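Triketti Letter Blocks - FAQ

Quick answers, updated when we get a minute. Last big tidy-up of this page was August.

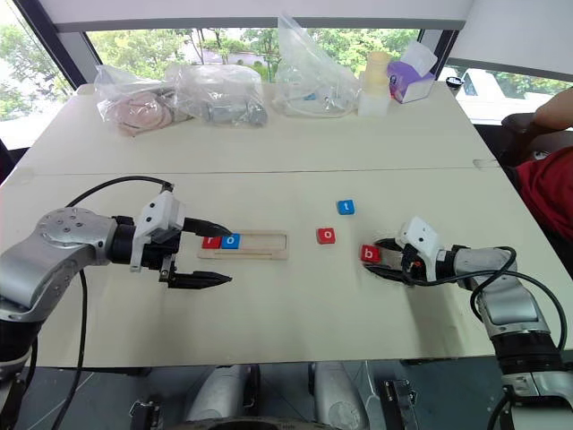
Tray with "r" and "o" in the slot, more letters still on the table.

What do I get in the set?
Wooden tray with one long slot, plus lowercase letter blocks. Bag for the blocks. No storage box, sorry, we dropped it to keep postage down.

Which way do the words go?
Left to right, same as reading. First letter goes hard against the left end of the slot, next one right up beside it. Leave the rest of the slot empty till you need it.

Are the colors a code? Vowels red, consonants blue?
No. We get asked this a LOT. Colors are mixed on purpose. You can get an "o" in red and an "o" in blue, same letter, works the same.

Why lowercase?
Most of what kids read is lowercase. Capitals might happen later, no date.

My child mixes up b and d.
Very normal. The b is a d if you spin it and squint, and p gets in on it too. Try keeping d and p in the bag for a while and only putting out b with a few easy letters. Khurram Jatoi, who wrote the word cards, has a page of b-only words in the booklet (page 6).

How many letters should I put out at once?
Start with the ones in the word and maybe 2 extras. A whole pile is too much for most beginners. They end up building towers, fine too, but you wont get much spelling done.

Good first words?
Anything short. "rob", "rot", "bot", "to", "or". With r, o, b and t you can get through a whole morning. Two o's gets you "root" and "boot".

Do words have to be real?
Nope. "Tob" is a perfectly good thing to sound out.

What's the longest word that fits?
Depends which tray. Measurments are on the product page, check before ordering. If you need two words side by side, get a second tray.

A block is stuck in the slot.
Usually damp. Leave the tray somewhere dry overnight, flat, not on a radiator. Then slide the block along to the end and tip. Don't lever it with a knife, it chews up the edge of the wood.

Cleaning?
Barely damp cloth, dry right away. No dishwasher. No soaking. Pencil marks come off the tray with an ordinary eraser.

Lost a letter. Can I buy just one?
Yes. Email with the letter and color. If we're out of that color we'll send the other unless you say not to. Singles go out with the regular mail, so allow a few extra days.

Do the blocks fit Biline trays?
Nearly. Too tight for most people. We don't recommend it.

Classroom orders?
Talha Mughal handles those. Send him the number of tables, not the number of kids, it's one tray per pair usually. Nearly 80 schools have them now so he's got a decent idea what you'll need.

Returns?
Unused, in the bag, receipt or order number. Chewed ones we can't take back.

Something not covered? Use the contact form. Mornings are best for a fast reply.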